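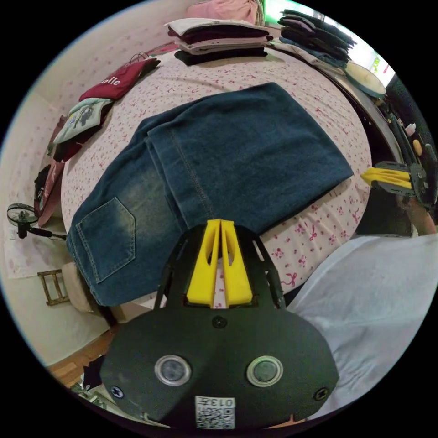

Two weeks into comparing finger sets on the hand-held grippers. Writing down what we have so far, mostly for Clementina Abreu, who asked.

Task is laundry folding on a bed, two grippers, one per hand. Jeans, T-shirts, whatever is in the pile. Same person doing all the runs so the hands don't change between sets.

Set A is the Pritside fingers, the yellow slotted ones. Set B is a solid finger from Ukow. Same body, same cameras, only the fingers get swapped.

173 folds logged with A. Fewer with B, we started it later.

Jeans are the easy case for both. The double seam gives you an edge to pinch. The trouble is getting under a single layer of T-shirt when it lies flat on a sheet. A picks up the sheet too, a lot. B does it less but drops the shirt more often.

Camera exposure: we locked it after the first day. With auto on, a bright window made the cloth go dark every time the wrist turned. Américo Arruda set it at 1/400 and we left it there.

Battery is fine. More than 600 minutes of recording on the grippers and no dropouts. The Grudach controller did freeze once on startup, fixed with a restart.

For now I'd take A for denim and towels and B for thin stuff. Swapping takes two screws per finger, so doing it mid-session is annoying but possible.

Next up is the Adebisi soft tip on the same pile. It ships in April.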